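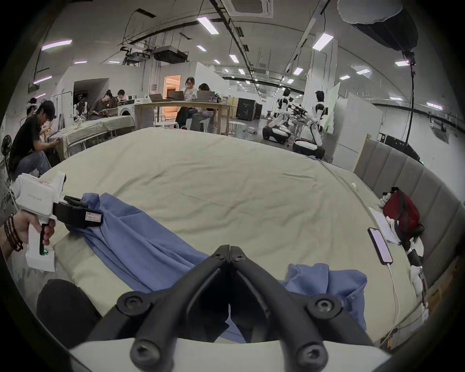

Blue garment spread on the bed

Ticket 825: blue garment won't hold a fold, sheet keeps creasing
Opened by: Celina Wasilewska
Assigned to: Lech Lis
Status: open

Celina Wasilewska, 13 February 2020
Hi Lech! I know laundry isn't normally your thing, but Marianna said to put everything through the ticket system now, so you get my folding problem. It's the blue one from the Zosstead bag. I lay it out on the bed, I fold it lengthwise, it looks great, and by the time I've got the next piece out of the bag the top layer has slid off sideways and I'm back to a heap. I've done this one over and over today. The other pieces in the bag are fine, I fold them once and they stay folded.

Second thing, maybe related: the green sheet. It creases the second you lean on it and I think the creases are pulling the bottom layer around. Can we get a different sheet, or something under this one?

Lech Lis
Hey, happy to be the laundry guy. A few questions. Are you folding it along the length first or across? And is there stuff on the bed while you're doing it? I came by earlier and there was a phone charging on there, a backpack with the little toy dog on top, papers. If the cloth is catching on a charging cable that would do it.

Celina Wasilewska
Lengthwise first. And ok, fair, the bed was kind of a dumping ground. I moved the phone and the backpack (the dog went with it, don't worry) and tried again. A little better! It still slid, just slower. So the clutter wasn't helping but I don't think it's the whole story.

Kimie Noguchi
Jumping in, I had the same thing with a Buvdale shirt in April. Slippery fabric, it'll walk off if you stack it too narrow while there's still air in it. What fixed it for me: lay it flat, smooth it from the middle out, fold it in half, smooth it again, and only then go down to the long band. Then take both ends at the same time and pull a tiny bit before you set it down. If you only lift one corner the rest bunches up and you're starting over.

Celina Wasilewska
Trying that now, I'll report back. I'm also pulling the sheet tight first.

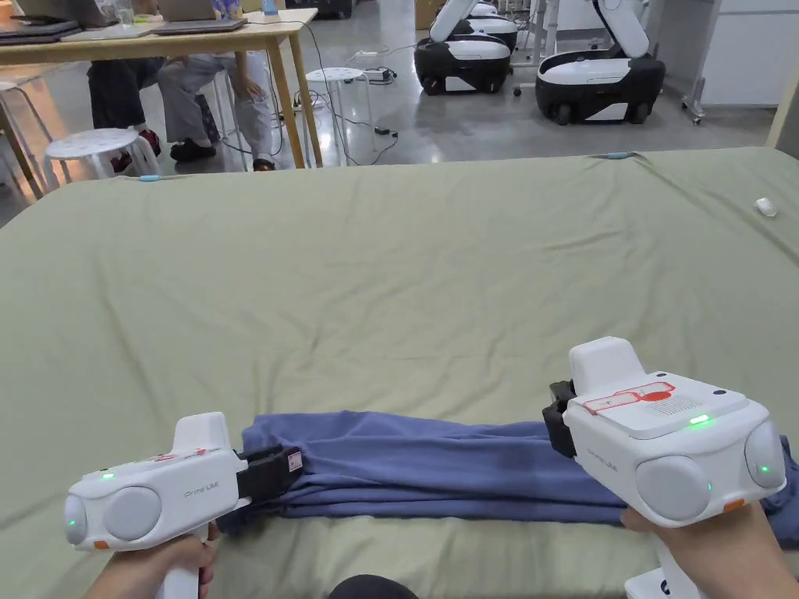 Folded into a long band, held at both ends

Celina Wasilewska
OK Kimie, you're a genius. I did the smoothing twice and took both ends together. There are still small wrinkles in it and the right end droops a bit, but I can live with that. I kept it close to the front edge of the bed so I wasn't reaching across and leaning on everything, and I'd tell anybody else to do the same.

The sheet still creases, though. Soft ones, all over. Lech, could you ask Weronika if there's a spare in the closet?

Lech Lis
Asked. Weronika has 2 spares, both the heavier Zamari kind. She'll drop one off after lunch. I'm leaving this open until you've tried it, and I'm changing the title to just the sheet so it doesn't look like we're still fighting with the blue thing.

Celina Wasilewska
Perfect, thanks! I've got 3 more pieces left in the bag, so I'll do those on the new one and let you know.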